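The Long Afternoon at Ridia
What two retired ceasefire observers want the next group to know
By Mylene Belmonte
07/03/2026

Fitzgerald Lyons still folds his maps the way he was taught on his first posting, long side first, so that the part you need ends up facing out. He spread one over his knees while we talked, and for most of the morning he kept a thumb on a small town called Ridia. 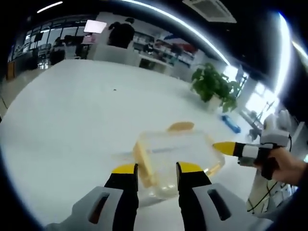
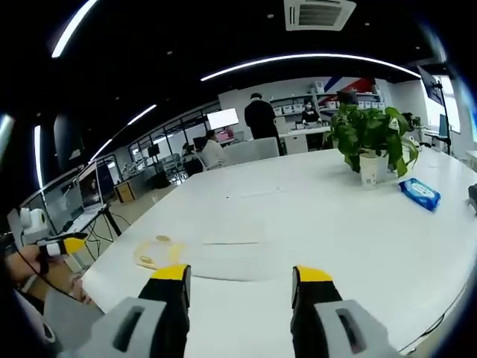
What does a ceasefire observer do all day?

Mostly, an observer drives, listens and writes things down. The job is to visit both sides of a line, ask what happened overnight, look at whatever can be looked at, and send in a report that both sides will accept as fair.

Lyons did that work for 15 years, and he is the first to say that a good deal of it was sitting in other people's kitchens. He arrived in the Bustetti valley with a radio, a very thick handbook and an interpreter, Chie Yagi, who had grown up two ridges over and knew which families had stopped speaking to each other long before the fighting started. The handbook had a whole chapter on artillery (he had read it twice on the plane!) and hardly a word on goats, and it was goats that filled his first month.

The trouble was the well at Ridia. The ceasefire line had been drawn on a map in a hotel, with a fat pencil, and when it was laid over the real hills it put the well on one side and the people who used it on the other. Herders crossed at dawn. Soldiers fired over their heads. Each morning somebody called it a violation, and each morning Lyons and Yagi got in the truck and drove the 35 miles of bad road to hear about it.

"I wrote beautiful reports," he told me. "I could have papered a house with them."

Yagi is the one who suggested they stop asking who had fired and start asking when people needed water. She remembers the meeting that followed as the longest afternoon of her life, with the two local commanders refusing to sit until the other sat, and an old schoolteacher finally lowering himself into a chair and telling them both he was tired. They settled on two crossing times a day, marked by a bell borrowed from the school. It was never put in any agreement. The 3000 or so words Lyons wrote about it that night went up the chain and, as far as he knows, stayed there.

Nanami Matsuda, who trains new observers at the Sugiyama center, came across that report years later in a box of photocopies, and she has been teaching from it ever since. She has her students draw the line themselves, with a pencil of the same thickness, and then hands them a map with the wells on it. Some of them get quite upset. She lets them, and then she puts the kettle on and they start over.

Her colleague Riku Furukawa is fonder of the bell than of the line. He likes to ask each class who they would have borrowed it from, and he will wait a good long while for somebody to bring up the school.

Lyons went back to the valley last March, for the first time since he handed in his radio. The road is paved now, as far as Bruturon anyway, and there is a pump where the old well was. He and Yagi had tea with the schoolteacher's daughter, who wanted to know if he had ever learned to drive properly on a hill. The bell is back at the school, and it rings for lunch.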